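Search this site Enter keywords Go
Print | E-mail this page

3.2 Public anger and its cooling

We went back, with some patience, to the 2,622 letters printed in the Wadden papers after the Jisbridge mill closures, and were rather touched by how quickly the fury softened into plain worry about work.
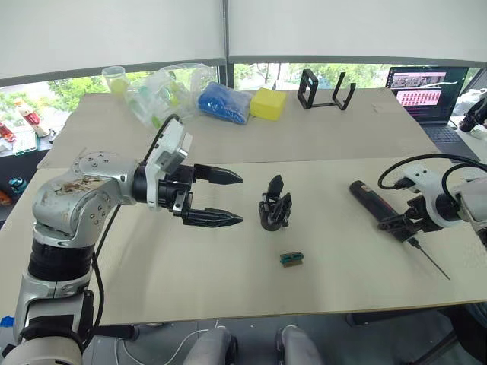
Figure 2. Two robot arms at a work surface, the nearer one with its gripper open.

Anger ran high for 21 weeks, and then, as in the older quarrels over bread and rents, people began writing about their neighbours again.

Comments (2)
millgirl: My gran wrote one of those letters! Lovely to see them read properly.
Tobyjug: Were the Gruber strike letters left out?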